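# Prulta - a list of color words people really use

Last updated: 2023-08-08

Hi! I'm Sidra Hashmi, and Prulta is my little pile of color names. I asked 48 people to name paint chips in whatever words came to mind first, and typed up every answer (2225 rows, my wrists still hurt). Aarti Chauhan did the second pass on spelling.

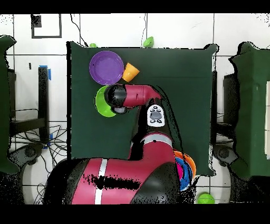 Lime green and purple, on dark green cloth.

## What's in it

It's one file, `prulta.csv`, with these columns:

- `chip` - the chip number, 1 to 33
- `said` - what the person said, lowercase
- `sure` - yes, no or blank

I left the odd answers in. If somebody said "old mustard" then it's "old mustard" in the file, and please don't fold it into yellow and tell me you cleaned it up!

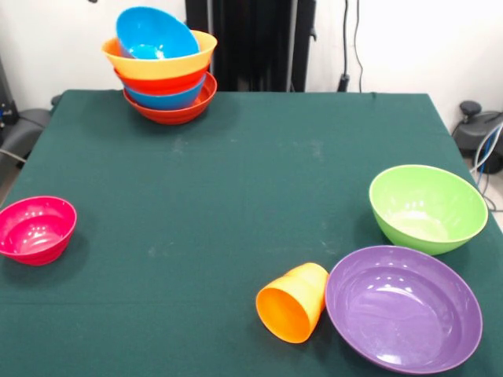
Stacked bowls, with bright blue at the top.

## Known problems

Orange is a mess. People split it into peach, rust, pumpkin and "cheese," and the May batch used a different printer, so chips 9 and 14 came out redder than they should. I marked those rows in `notes.txt`. Blank in `sure` means I forgot to ask - sorry, that was mostly the first week.
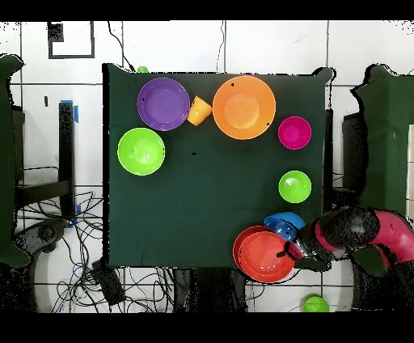 Purple, yellow, orange and magenta dishes.

Pink versus magenta is the other fight. Aarti wanted to merge them and I didn't, so they're separate in the main file and merged in `prulta_small.csv` (she did that one, and it's nicer for charts).
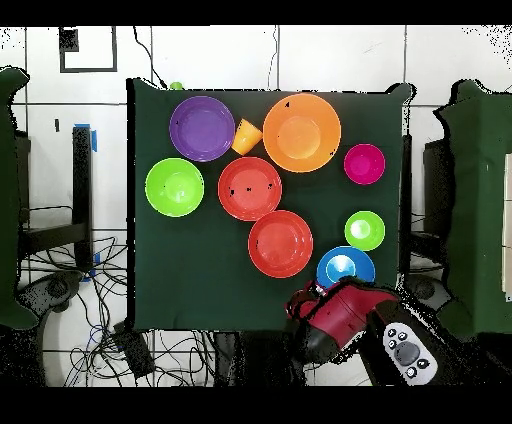 If you want the same thing in other languages, I've started on that under the name Kaimal, but it only has 14 people so far and I wouldn't use it for anything yet.

## Using it

Free for anything, just mention Prulta somewhere. Fixes are welcome, one row per message if you can stand it.

Contact: open an issue | © 2023 Sidra Hashmi | Back to top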